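Gleitgel, die Dritte

So, ihr Lieben, es geht weiter mit meiner kleinen Testreihe! Nach dem klebrigen Reinfall von neulich habe ich mir das Gel von Gredano bestellt, auf Wasserbasis und ohne Duft. Nelly Ayala hatte es mir schon im Januar empfohlen, und ich hab natürlich wieder ewig gebraucht. 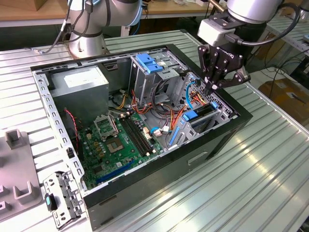 Erster Eindruck: angenehm dünn, zieht keine Fäden und verträgt sich mit Silikonspielzeug (bei Silikongel wäre ich da vorsichtig). Nach 10 Minuten musste ich etwas nachlegen – fand ich okay. Der Pumpspender tropft leider ein bisschen.

Nächstes Mal ist dann das von Clarwood dran, das liegt schon in der Schublade.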